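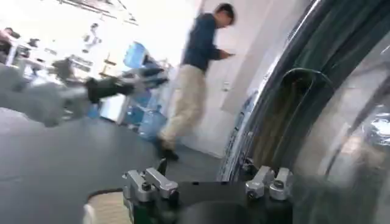 Home | Visit | Trails & Lifts | Meetings | Contact
3 min read
Shared 60 times

Minutes of the Urkura Valley Visitor Association, 9/21/24
Held in the upstairs room at the Joltow Visitor Center

The chair welcomed everyone and thanked the Gundon innkeepers for driving over the pass in the rain, and for the plum cake, which was much enjoyed. The minutes of the last meeting were read and accepted with one correction: the lake path closes at dusk, and not at six.

1. Winter guest pass
Most of the evening went to the pass, and rightly so. As members will remember, it is to cover the Yeoman chairlift, the valley bus and the skating rink at Joltow, and it goes on sale in December. The lift company has now agreed to the two-day version we asked for in spring, at a price of $60, with the full-season pass at $400. There was a good long talk about whether children should ride free or at half price. Several of the smaller guesthouses spoke up warmly for free, saying that families are the people who come back to us year after year, and the lift company said it could live with that for children under six. Agreed, with one member abstaining.

It was also asked whether guests staying only one night would feel left out. The feeling in the room was that they can buy a day ticket at the lift as they always have – nothing changes there.

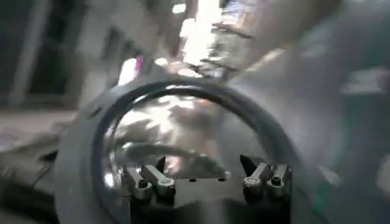 The first printing of the pass leaflet will be 100 copies for each front desk, and anyone who runs short should call the visitor center before making photocopies, as last year's came out too faint to read the bus times.

2. Valley bus
The late bus from Gundon will run again this winter, leaving the square after the restaurants close. A member asked kindly but firmly for a shelter at the Yeoman stop, where guests stand in the wind with their skis. The bus company will look at the cost and report back.

3. Snowshoe trail
The new loop above Urkura is marked as far as the second bridge. The landowner beyond it is happy to have walkers but would like dogs kept on a leash, and we will put that on the map. Grooming was discussed at some length and left for next time.

4. Other business
The Joltow bakery offers to open early on holiday mornings if the hotels will let their guests know – gladly accepted. Two boxes of old summer maps are free to anyone who wants them.

The next meeting will be at Gundon, date to be sent around by email.

2 comments
Share | Print | Back to Meetings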